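The dishwasher is still the best robot in my house

Every spring, when the pollen comes in and I have to wipe down every flat surface I own, I check on the progress of the machines that are supposed to be doing it for me. I have done this since I had hair. It's April again, my sills are yellow, and I have spent a few evenings with the videos.

The state of things: they can fold a towel. They could fold a towel five years ago too, but now they do it without a graduate student hovering with one hand over the stop button, or at least with the student out of view. A shirt is still a matter for negotiation. A fitted sheet is science fiction, but I can't hold that against them. I'm fifty-one and I roll mine into a ball and shut the closet door on it.

The company everyone sends me links to is Vuretti, which has a tall thing on wheels that loads a dishwasher. I watched the whole demo. It puts in 12 plates, all the same size, all clean. I'd like to see it meet the lasagna pan. I'd like to see it meet my brother-in-law, who rearranges any dishwasher loaded by anyone else, and find out which of them gives up first.

Skedenholm has gone the other way and makes one arm that bolts to the kitchen counter. It stirs. I looked for what else it does and there's a page about that, and the page says "coming soon." I already own a thing that stirs. It cost me 34 bucks and it also does whipped cream.

I worked in a shop for a long stretch before I started typing for a living, so I pay more attention to that side of it. We had an arm that took stamped brackets out of a bin and put them in a fixture, and it was wonderful at this as long as the bin was where it had been yesterday. Somebody would bump the bin with a pallet jack and the arm would go on faithfully picking up air until the line backed up. I don't think it did any harm to my self-esteem. Guerra, the foreman, used to wish it good morning and not wish us good morning.

The newer ones would cope with the bumped bin. They look at what's in front of them, more or less, and go after it. That's real progress and I'm not going to be cute about it. What I keep noticing is what happens after they've got hold of the thing. A bracket is a bracket from every side. Most of what needs doing in a house is floppy or crushable, or it's stuck to something else that's also floppy. Trash bags. Wet lettuce. The cord of the vacuum cleaner, which I'm convinced is alive.

My friend Heloísa Amaral runs a flower counter, and I asked her once which part of her job she'd hand over. She said the floor. Sweeping, mopping, hauling buckets, take it all today. Then I asked about the flowers themselves and she made a face. No two stems are the same thickness, she said, and they bend right where you don't want them to. If you hold them too loose they slide and if you hold them too tight you've got salad. She does it without looking, while talking on the phone, and has for so long that she had trouble telling me how. 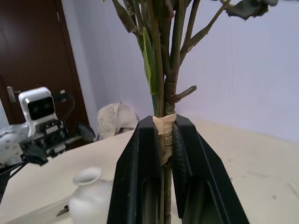 Her trick, when she finally worked out what it was, is that she feels the bundle start to go before it goes. Her hand closes a hair. She couldn't say by how much. I tried it with a bunch of parsley at home and the rubber band took care of most of it, so I learned nothing except that I was out of parsley soon after.

Masking tape helps, for the record. Wrap a few stems in it and you've turned a hard problem into something closer to a stick, and everybody's better with a stick. I suspect a lot of household automation is going to go like this. We'll get the robot that does laundry, and it will turn out that we do some of the laundry first, the way I pick up all the socks so the robot vacuum can clean. Mine is a Mistton. I've had it two years and I've spent a good part of them on my stomach, getting it out from under the couch.

So, can they do the chores yet? Some, slowly, if you lay everything out nicely. I'd say the same of my nephew, and he eats. If one of them could do the dusting I'd put up with almost 100 towel videos to get it, and I'd let it take all day and play whatever music it liked.

Meanwhile the sills are still yellow. The rag's under the sink, behind the other rags, and I'm going to have a coffee before I look for it.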